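Furnished Rooms Program, Flallville
Progress report to the Madeo Fund
28 Nov 2020

Reporting period

This report covers the work carried out from August to the present under the grant for the furnishing and fitting out of short-stay rooms at the Pernosska building in Flallville. It follows the headings set out in the grant agreement. Expenditure tables have been submitted separately.

Summary of progress

The grant provides for 16 bedrooms to be emptied, cleaned, repaired where needed and refurnished for households waiting for permanent housing. All of the rooms have now been emptied and cleaned. Beds have been delivered to every room on the first and second floors. Bedding has been received but not yet given out. The remaining work consists of sorting items left in the rooms, completing the storage area on the ground floor and making up the beds before the first households arrive.

Clearing and cleaning

Clearing took longer than planned. Several rooms had been used for storage by previous tenants of the building, and items had to be recorded before they could be moved. Clothing in good condition was washed and transferred to the donation shelves on the ground floor. Damaged furniture was taken to the municipal collection point in three trips, one more than was budgeted. The cost of the third trip was met from the contingency line, as agreed with the Fund in writing.

Floors were washed twice and walls were wiped down. Two rooms on the north side showed damp behind the wardrobes. The landlord has repaired the outer gutter, and both rooms will be inspected again before they are used.

Beds and furniture

The beds were ordered from Sirko under the quotation approved in August. Delivery was made in two parts. One headboard arrived with torn fabric and was exchanged at no charge. Side rails and posts have been checked for loose fittings, and staff have been asked to repeat this check once each bed has been in use for a month.

Wardrobes and bedside tables are in place on the first floor. Those for the second floor are expected with the next delivery. The program has kept the original wardrobes in four rooms where they were found to be sound, and the resulting saving has been carried over to the bedding line.

Bedding and household supplies

The program has received 100 fitted sheets, 75 blankets and 200 pillowcases. Mattress protectors were missing from the order and have been requested again. No bed will be made up until its protector has been fitted, so the mattresses are being left bare for the present.

Supplies that arrive in cartons are carried to the rooms and opened there, as the ground-floor storage area does not yet have shelving. This arrangement is not ideal. Cartons and clothing are being set down on the mattresses while sorting continues, and a room cannot be signed off until they have been removed.

Status of rooms in sorting

A room is recorded as "in sorting" when its bed is in position but items still have to be put away. In the room shown, the bed has its padded grey headboard and pale wooden rail. A tall cardboard box, a small teal box and a blue garment remain on the mattress.
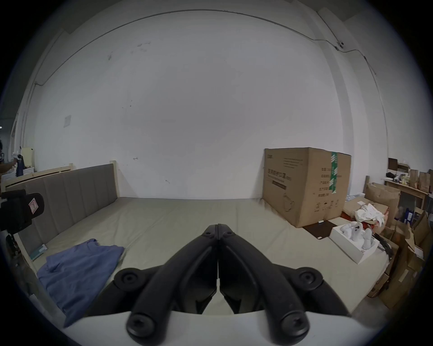

Difficulties and measures taken

The main difficulty during the period was the lack of storage. The shelving chosen in the original plan did not fit the ground-floor room once the heating pipes had been boxed in. A narrower model has been selected at a similar price, and the change does not affect the total budget.

A second difficulty concerned labeling. Cartons were delivered without room numbers, and some were opened more than once to find out what was in them. Each carton now receives a paper label with the room number, the contents and the initials of the person who opened it.

Work planned for the next period

Shelving will be installed first, and all cartons will then be moved down from the bedrooms. Mattress protectors will be fitted on receipt. Second-floor wardrobes will be assembled, and the two north-side rooms will be inspected for damp. A final check of each room will be made against the inventory list attached to the grant agreement.

The program asks the Fund to confirm that the saving on wardrobes may remain in the bedding line. A revised budget page can be provided on request.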